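Kitchen tips for the Holtis two-arm table helper (and its practice program)

14 July 2022
By Gwendolyn Ambrose

I use the Holtis in my kitchen since November, first the rented one and now my own. The company asks 2,892 dollars for the set: two arms, two black hands, the control box and the practice program for the computer. Many readers wrote to me with the same questions, so I put my notes on one page.

Start in the practice program
Before you let the arms touch your real dishes, build your table in the program. It takes me 15 minutes. You choose the table, then you put on it the things which you really use. Make the table white if yours is white. Run the same job there several times and look where the hands pass too near to something tall.

Where to put things
Tall things go to the far side of the table. A dish rack and a big pot should stand behind, so the arms do not have to reach over them. Flat things, like a plate or a tray, stay near. Leave a free strip between the rack and the tray, as wide as your hand. I learned this with a glass that I liked very much.

Choose a tray with a raised lip
Fruit rolls. On a flat board the hand pushes a pear away before the fingers close. In a tray with a lip it can go only as far as the wall. Handle slots in the side are good too, because you can carry the tray to the sink yourself. A strong color is easier for you to see from the other side of the kitchen.

Soft fruit
Set the grip to the lowest step and go up one step at a time. For a ripe pear I stay on two. Never let the fingers pull on the stem. My neighbor Dolores Schumacher uses step four for apples and is content, but her apples are very hard.

Tins and jars
Close the lid well before you start. A small round tin is easier to take around the body than by the lid. If it falls over, stop the job and stand it up with your own hand, this is faster.

Cleaning the fingers
Wipe with a damp cloth and a drop of dish soap, then dry. Do not use oil or steel wool. I clean mine every evening, and a full cleaning of both hands takes nine minutes.

What I do not like
The arms are slow with plates. The manual is 16 pages and half of it is about the cable. Also the Zinden cover mat, which they sell separately, smells strong in the first week. Ponbridge Kitchen Supply let me return it without trouble.

For a small kitchen with one cook I would rent first. If you cook for a family every day, the price is easier to accept.
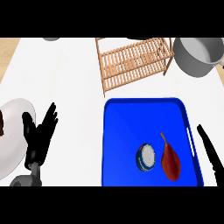
A practice table in the computer, with the pear-shaped fruit and the round container in the blue tray and the rack behind.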